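Ticket 2368 - Live scoring: overs not syncing from ground tablet to public scoreboard
Product: Etano Scorer (tablet) / Etano Live (web)
Opened by: Leanne Hulme, Raltier Cricket League
Assigned to: Retno Khoo
Priority: High
Status: Closed
Opened: July 29, 2023

Original report (Leanne Hulme)

The public scoreboard for Raltier v Masri stopped updating at the end of the 7th over of the second innings. The tablet at the ground kept scoring as normal and shows the green sync icon. Anyone following on the website sees the score stuck at the same total, and the batter who was out in the 8th over is still shown at the crease. The fantasy points page is stuck too, so we are getting messages from people who picked him as captain.

Already tried: closing and reopening the app, switching the tablet from the clubhouse wifi to a phone hotspot, logging out of the website and back in. No change. I have not logged the scorer out of the tablet, as last season that lost us an innings.

Reply (Retno Khoo)

Thanks Leanne. Please do not log out of the tablet or clear the app data. The balls are stored on the device until the server accepts them, and logging out wipes the queue on versions before the June update.

Can you send me:
- App version (Menu, then About)
- The number next to "Pending events" on the Sync page
- Whether anything was edited or undone near the end of the 7th over

Reply (Leanne Hulme)

I called the scorer, Lionel Cropper. The version is the one before the June update. Pending events says 912. He did go back and change something. The umpire signaled leg byes and Lionel had put them down as runs to the batter, so he used Edit Ball two deliveries later. He also swapped the bowler's name for that over because the wrong one had been picked.

Reply (Retno Khoo)

912 is far too many for one innings. I think the app is sending the same edit over and over, and each rejected attempt is being added to the queue as a new event. The green icon only means there is a connection. It does not mean the data was accepted.

I can see the rejected edits on our side. The server is refusing them because the bowler change would give that bowler two overs in a row. Can Lionel check who bowled the 6th over?

Reply (Leanne Hulme)

Lionel says the 6th over is the one that is wrong. Two bowlers with the same surname. He corrected the 7th when it should have been the 6th. His paper book has it right.

Reply (Retno Khoo)

That explains it. Steps for Lionel, between overs if he can:

1. Sync page, turn Auto Sync off.
2. Scorecard, Overs, over 6, Change Bowler. Pick the correct name from the paper book.
3. Check that over 7 shows the other bowler.
4. Sync page, Rebuild Queue. Wait for the message "Queue rebuilt". It can take a minute or more on the older tablets.
5. Turn Auto Sync back on.

Do not press Rebuild Queue before step 2 or it will build the same bad edit again.

Reply (Leanne Hulme)

Done. The pending number dropped and then went to zero, and the website has jumped forward to the current over. Total and wickets match the tablet. The leg byes are correct. Fantasy points are still wrong - the captain still shows as not out.

Reply (Retno Khoo)

Fantasy points are worked out by a separate job and it had marked the match as stalled. I have asked Stuart Whitlock to restart it by hand.

Reply (Stuart Whitlock)

Restarted. Points recalculated from ball one. Leanne, please refresh and compare a couple of players against the scorecard.

Reply (Leanne Hulme)

Checked the captain and both opening bowlers. All fine now. Masri won it with 2 wickets left, and the result is showing properly on the site. Happy for this to be closed. Could the app please warn people when the server is turning things down? Lionel had no way to know.

Closing note (Retno Khoo)

Cause: bowler change applied to the wrong over, rejected by the server, retried without limit by the old app version.
Fix: correct over 6, rebuild queue, restart points job.
Follow-up: league to update all tablets before the next round. Warning message request passed to Neville Horrocks on the app team and linked to this ticket.

Attachments (1) 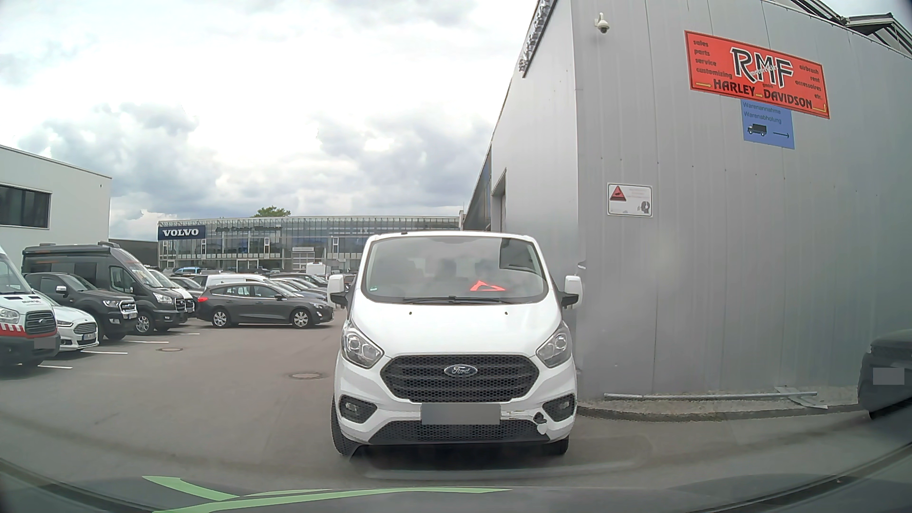
White Ford van, front view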